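Reading time: 3 minutes

Laundry round passes 2,000

The collection team finished the second laundry round on Monday, and the total now stands at 2,314 usable recordings. The first round gave us just over 1,000, so the set has more than doubled. Thanks to everyone who took a shift, and to Mavine for lending us the upstairs flat for longer than we first asked.

For those who joined after the first round, the recordings are made by hand. A person holds the gripper tool, picks up one item from a heap of mixed clothing and fabric, moves it to the sorting spot and lets go. The camera on the tool records the lot. Gladys Mfinanga's group at Clungate then trains the picking model on the results, and the arm there tries the same job without anybody holding it.

Gladys asked for two changes after looking at the first round. The heaps were too tidy, and there was too much plain colour spread out flat where the model could find an edge with no trouble. Real washing doesn't sit like that. So this time the heaps were tipped out and left as they fell, with prints against prints and dark items lying over pale ones.
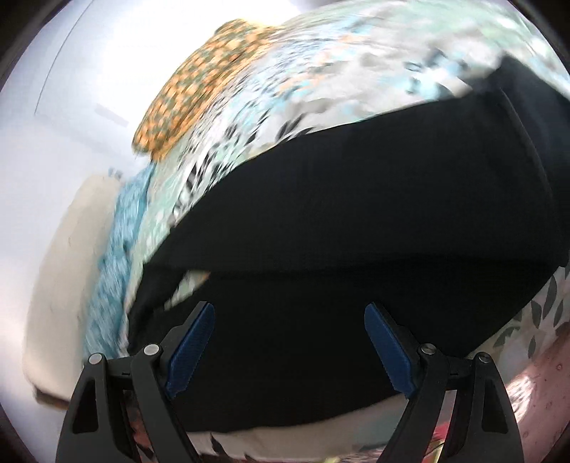
Dark cloth is still the hardest. A black item shows very few folds on camera, and the model tends to close the fingers too high, or on two layers at once. Po-yen Yen went through the failed picks from Clungate and found that most of them were on black or navy. We've answered that by recording more dark items, approached from several sides, with the fingers opened before they reach the cloth. Please keep doing this in the next round even when a brighter piece would be easier to get hold of.

The other thing Po-yen noticed was speed. Some of us move the tool quickly between picks, and the picture smears. A little blur is fine, and the arm will have some of its own. But if the cloth can't be made out at the moment the fingers close, the recording gets thrown out at checking. Slow down for the last hand's width. You can go back to your normal pace once the item is clear of the heap.

A few reminders from Arnaldo Mota, who is doing the checking:

One item per recording. If a second one comes up with it, finish the move and mark it as a double. Doubles are kept in their own folder and they are useful.

Don't straighten the heap with your free hand. If it has gone flat, stop recording, tip everything out again and start fresh.

Wipe the finger pads at the start of each shift. Lint builds up in the ridges and the grip gets worse.

Shifts are capped at 20 minutes before a break. Two people went home with sore wrists in the first round and we'd like to avoid a repeat.

The next round moves to Prarside, where the light is dimmer and the floor is carpet. Bujar Dumitrescu is putting the roster together and still needs people for the early shift, which starts at 8 am. Towels and bedding will be added to the mix, so if you have old ones you don't want back, leave them in the tub beside his desk. Muammer Dursun has the spare tool if yours is sticking.

Contact: the collection desk, Clungate | © Clungate | Back to top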